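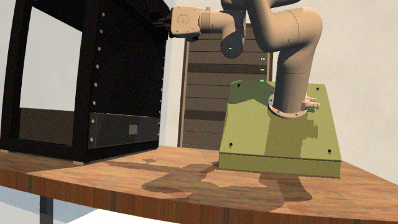 I've been hunting for farmyard clip art again, this time for the Brastusley village show programme, and my downloads folder is a disgrace. What I want is plain line drawings that survive the photocopier: a goat, a hay cart, maybe a duck in a hat! Colour is the trouble. A black rack against a pale off-white wall, like the one up top, would copy beautifully, but every free hen I find is pale yellow on cream and prints as a smudge.

Siriporn Tanasarn sent me 26 sheep from an old Drostwood disc - bless her - and 4 of them are usable. The others have that fuzzy grey edge where somebody has saved them too small and then stretched them.

So I've started tracing my own with a fat black pen. Two goats so far, and one looks rather like a dog. The pig is next, if I can get the ears right.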